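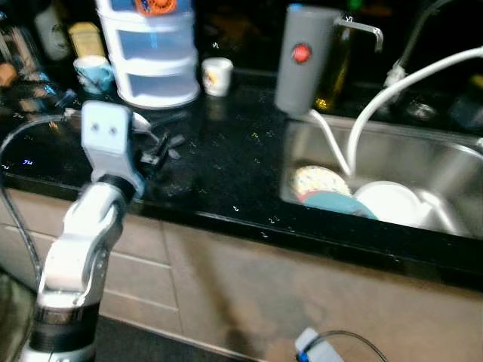 The shared kitchen at Grastness serves 229 residents, and the rule displayed beside its sinks runs to seven words: please wash what you have used today. It is a courteous rule. It is also an incomplete one, and the residents' association would do well to extend it before August.

A plate left in the sink is noticed by everyone and is, sooner or later, washed by someone. The worktop receives no such attention. Dark polished stone was chosen for the Ondon refurbishment on the ground that it would not show stains, and in that respect it has served well. Crumbs are another matter. On a pale surface they pass unseen; on a black one each fleck stands out once a person bends to look, and few people bend.

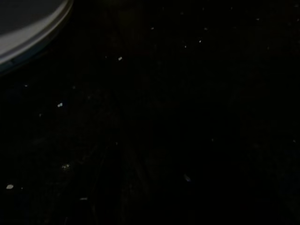 Guerra, writing in the residents' newsletter, took the opposite view: a worktop is a place for work, crumbs will return within the hour, and those who wipe it after every slice of toast are merely tiring out the cloth. There is some force in this. A kitchen in daily use cannot be kept as a showroom -- nor should it be.

The proposal here is more modest. Whoever washes the last plate should lift whatever stands on the counter, wipe beneath it, and rinse the cloth before hanging it up. The kitchen at Pirkedari adopted this practice last winter without any notice on the wall. Grastness may prefer to have it in writing, and the present card has room for a second line.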